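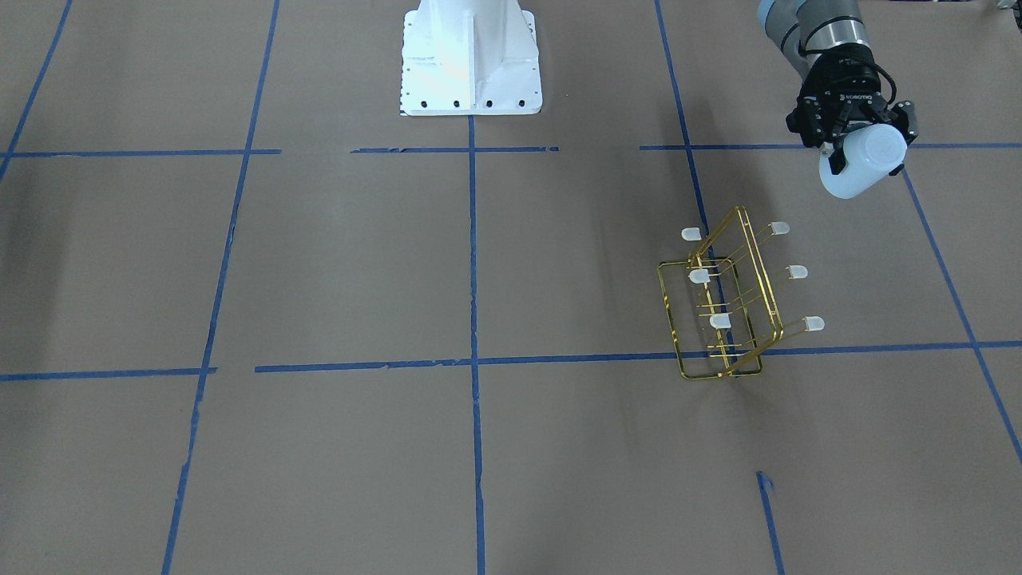 Page 2 of 3

Plalon cell – two-arm bench, monthly check, May

Pedestal base. Flange bolts – OK. Wiped down, no cracks at gussets.
Gripper fingers, rack side – OK. Pads due next time, order from Brodex.
Grid tape – WATCH. Ragged ends, torn bits on the long runs, one short piece curling up. Redo before next calibration.
Rack position – OK for now. Mark the feet.

Wrist camera view – OK. Lens wiped, focus left alone. 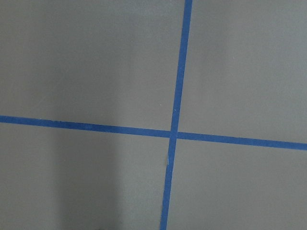 Wrist cam, tape crossing. Pale fleck just below it.

Crossing is a bit offset, fine for a visual check, dont use it as a datum. Use the Niton block.

Cable at gripper – WATCH. Loop off the forearm, check for rub at full wrist turn. Reclip if it touches.
Reach limit set 925 mm – OK, matches sheet. 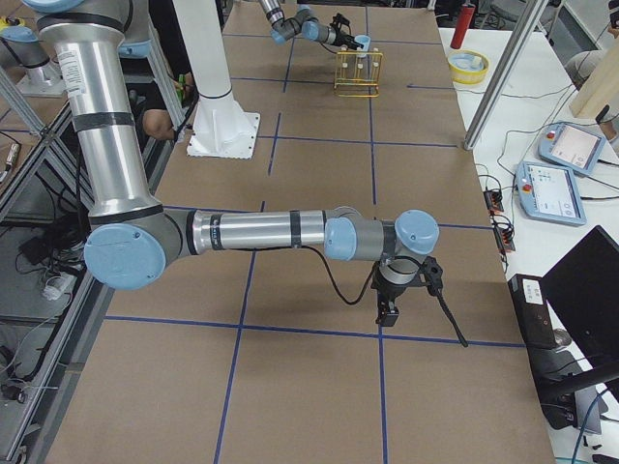 What speed should the arm be set to for the hand check?
Keep it at 250 or lower and write the value on the sheet. 700 is for the auto run only.

Pendants – both lying on side table. E-stops tested one at a time, both OK. Need hooks, asked twice now.
Cables across side table – FAIL. Bundle and tie down. Same for the tangle on the lower level.
Terminal blocks at table edge – covers wanted, Shirazi has the part.

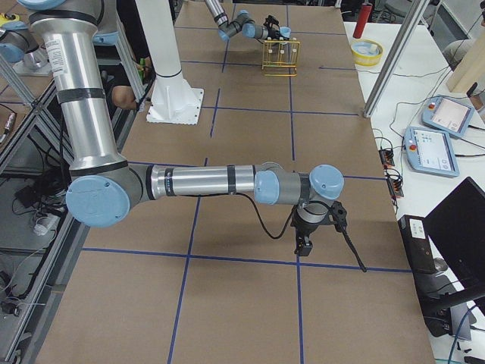

Near arm over grid, terminal blocks at right-hand edge of cardboard.

Joint caps – seated, OK.
Bowl and bottle on side table – move off before auto run.
Open items: 3 – tape, cables, block covers. Recheck 7:30 before strat up.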